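4.2 Getting the planner to care about what's already in the hand

We ran the full Carkeck stack in the simulated kitchen next, and this is where things got fun (and slow). Skison, our task planner, hands down a short list of subgoals, and Kruger turns each one into an arm trajectory. Our first version planned for the bare gripper only. That worked great right up to the grasp, and then the collision checker had no idea the hand had grown. 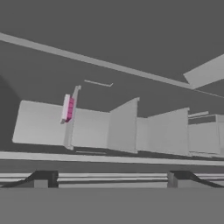 So we rewrote the grasp handoff. When the fingers close, Kruger now attaches the mesh of whatever is between them to the wrist link and replans from there. The wrist camera feeds a pose estimate into the same step, but we only trust it if 2 estimates in a row agree. I wanted something fancier, and I lost that argument to a much simpler filter that runs in 12 milliseconds.

Working near an open fridge is where all of this gets tested. The door is an articulated part with its own joint, and its shelves eat up a lot of the space the elbow would love to use. We keep the door angle in the planner state and refresh it before every motion – a stale angle was our most common bug by far.

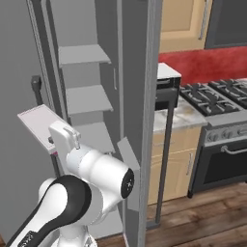

Figure 4. Simulated arm working at the open refrigerator door, with the range and counter to the right.

We gave each planning query a budget of 96 samples per segment before falling back to a coarser roadmap. Nearly 80 percent of queries finished inside that budget, and most of the leftovers were near the door hinge. 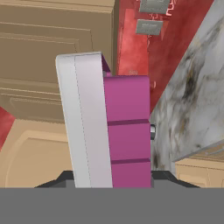
Grasp attachment still has one weak spot, and it's the assumption of a single object per grasp. Fisumel, our segmentation module, returns one mask for everything between the fingers, and we used to fit one box to it. But look at a magenta block pressed right up against a pale slab, the two of them clamped side by side: one box around the pair wastes space above the block, the shorter of the two. We now let Fisumel split the mask on color and depth edges and attach each piece separately. The splits aren't always clean – deep grooves can fool it into cutting one object into slices – so we merge pieces again when their fitted faces line up.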